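Support > Broadband > Slow connection
Posted 2019-04-27 by Lama Majali

Hello all, and thank you for being so patient with me. The Uvero router still drops out every evening here in Skimdale, bless it.
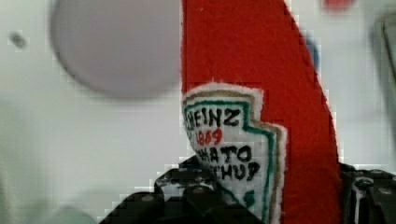 Step 1: Restart
Off at the wall, cup of tea, back on. It held for 50 minutes, hooray!

Step 2: New cable
I swapped in the Platico one

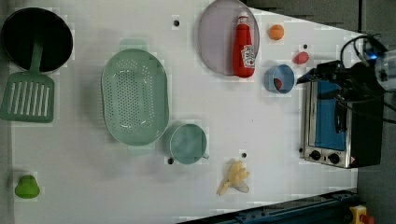

and moved to channel 4, which has been much steadier (fingers crossed).

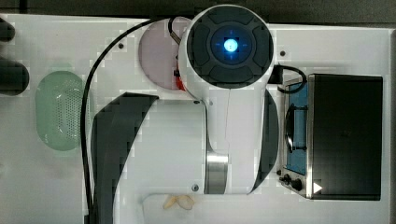
White arm and tabletop

Ticket left open till Khosravi ring back.

Filed under: Wi-Fi dropouts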